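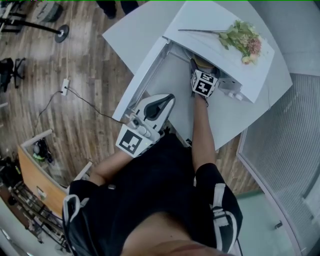

Blog > Rooms > The desk corner

The desk corner, finally (sort of)

Okay, so a few of you asked what happened with the white desk after I moved it out of the bedroom, and the answer is that it lives in the Brarnton apartment now and I love it way more than I expected to! I wanted a spot that could be a work desk in the morning and a place to fuss with flowers in the afternoon. I spent most of July going back and forth on bigger desks (the Cantero one was gorgeous, and it was also 600 dollars, so no) before deciding to keep what I had and just use it better.

It's a short gallery this time, with notes as I go.

The desk. White all over, with a rounded shape to the top, and that softens things a lot in a small room. I bumped my hip on the square corners of my old one for two years, so I'm a rounded desk person for life now.

The drawer. Pale gray inside, white side panels, and I'm trying very hard to keep it close to bare. My rule is that if I haven't reached for something in 2 weeks, it goes in the hall closet. The little beige thing tucked back in the shadow gets to stay for now.

The raised panel. My favorite part! It tilts up over the drawer, and I end up laying everything on it, mail and magazines and whatever I'm halfway through.

The flowers. Pink and cream blooms with lots of leafy green and a good long stem. I adore them against all that white. I keep meaning to find them a proper vase (I have my eye on a skinny one from Firitz) but they look so pretty just lying on a slant across the panel that I'm in no hurry.

The floor. Wood planks, medium brown with lighter streaks, and it does most of the work of warming the room up. I had a rug picked out from Drisico and then couldn't bring myself to cover the boards.

The power strip. White, on the floor to the left of the desk, with a long white cable. I know, I know. A cable tray is next on the list, right after I decide whether the desk should move closer to the window.

If you have a cable tray you like, tell me which one, and whether it needs drilling, because I rent and I'd like my deposit back.

2 comments | 2 shares

Get new galleries by email. Unsubscribe whenever you like.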